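Re: Bread lines and the Clullton seminar paper

On the homefront list in April, a member wrote:

> I went to the seminar on food protest in the mill towns and came away
> pretty well convinced. The argument is that the bread line disturbances
> in Clullton and Dokby in the last winter of the First World War were the
> same event in two places. Same grievance, same kind of crowd, same
> slogans, and the local papers used nearly the same words for both. The
> speaker's view is that word traveled along the rail line and that the
> women in the two towns were in touch with each other. The evidence is
> the Odari transcriptions, 59 letters in all, plus the Ross papers for
> the town council side. Has anybody here worked with either? I'd like to
> use this in my survey course in the fall and would be glad to hear if
> there is any reason not to.

I've worked with both, and I would hold off on putting it in front of students as settled.

Start with the letters. Fifty-nine sounds like a good body of evidence until you sort them by town. By my reading 24 can be placed in Clullton with any confidence, and only 2 of those mention the bread lines at all. One is a complaint about the weight of the loaf. The other says there was "trouble at the corner" and then goes on for a page and a half about a sick cow. I have read that letter many times and I can't get a protest movement out of it.

The Dokby letters are better, I'll admit. They talk about prices, about who got served first, and about a window being broken at a baker's. None of them mentions Clullton. If the women of the two towns were in touch, you'd expect one of them to say so to a sister or a husband. Maybe those letters were lost. Maybe they were never written. The paper picks the first answer and moves along.

Then the newspapers. Yes, the wording is close. The Clullton paper didn't have a reporter of its own that winter and lifted copy from the Dokby paper whenever it could, down to the misprints. I checked this against the livestock prices, where the same wrong figure for hogs turns up in both. Two papers with one source between them make one witness, and I was surprised that this didn't come up in the questions. (Or did it? I only have the handout and your summary.)

As for slogans, the handout gives "fair bread, fair weight." That phrase was on posters put out by the food office the summer before. People shouting it in two towns had read the same poster. I don't see why we need a courier on the train.

The Ross papers are where I'm least sure of my ground. The council minutes do mention "outside persons," which the paper takes to mean visitors from Dokby. Councils said that sort of thing constantly. It was a comfortable way of saying that our own people would never do this — and it let everybody off the hook. I'd want a name, a train ticket, an arrest record, anything. The police book for that winter is supposed to be in the second Ross deposit, which was uncataloged the last time I asked. If someone has seen it, please speak up, because it could sink my whole objection.

None of this means the crowds weren't angry or that the towns didn't have a lot in common. Hungry people standing in the cold for bread tend to behave alike wherever they are. That is my trouble with the paper, really. The likeness is what you'd expect with no contact whatsoever, so it can't be used to prove contact.

If you do teach it, I'd give the students the Dokby letters and the Clullton letters in separate piles and have them write down what each pile says before they see the argument. I tried that with a different set a few years ago and the results were messy, but the discussion was the best of the term.

I'm happy to send my sorting of the letters off list. It's a plain spreadsheet with some grumpy comments in the last column.

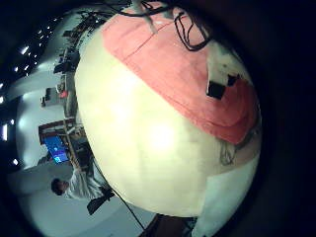 List notes

Replies go to the whole list by default. Please trim quoted text to the part you are answering, and put the town or collection in the subject line when you start a new thread.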